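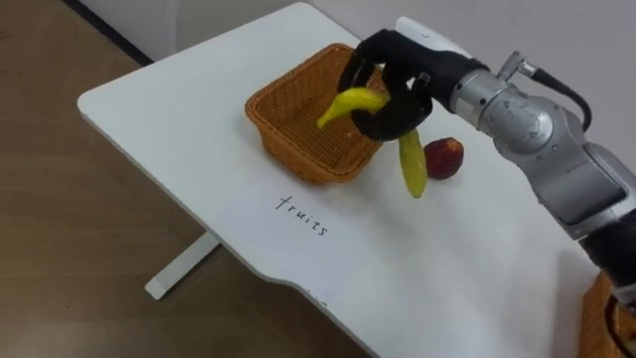 Soporte > Básculas de mostrador > Ekix 755 > Guía de instalación > Sección 5

5. Puesta a cero, tara y alta de artículos

Antes de empezar, compruebe que la báscula está nivelada (sección 4) y que lleva 16 minutos encendida con el plato vacío.

5.1 Puesta a cero

1. Retire cualquier objeto del plato.
2. Mantenga pulsada la tecla CERO hasta oír un tono.
3. Espere a que se encienda el indicador de estabilidad. Si parpadea, aleje el equipo de corrientes de aire y repita el paso 2.

5.2 Tara de recipientes

1. Coloque el recipiente vacío en el centro del plato.
2. Pulse TARA. El visor muestra 0,000 y el símbolo NET.
3. Añada el producto y lea el peso neto.
4. Para anular la tara, vacíe el plato y pulse TARA de nuevo.

NOTA: la tara se resta del alcance máximo. Un recipiente pesado reduce la cantidad de producto que se puede pesar.

PRECAUCIÓN: no deje caer la mercancía sobre el plato. Los golpes pueden dañar la célula de carga y no están cubiertos por la garantía.

5.3 Alta de un artículo a granel

1. Pulse MENÚ y seleccione ARTÍCULOS > NUEVO.
2. Introduzca el código. La memoria admite hasta 3.931 artículos.
3. Escriba el nombre e indique el precio por kilogramo.
4. Asigne una tecla directa (opcional).
5. Confirme con OK.

NOTA: los códigos duplicados se rechazan con el mensaje E-16. Los precios importados desde Prandow sustituyen a los introducidos a mano.

Revisión: 28 de mayo de 2018. Redacción técnica: Sigita Toom

Artículos relacionados
Cambio del rollo de etiquetas
Conexión con el software Prandow
Limpieza del plato y del teclado
Lista de códigos de error

© Voscombe Dudás | Contacto | Volver arriba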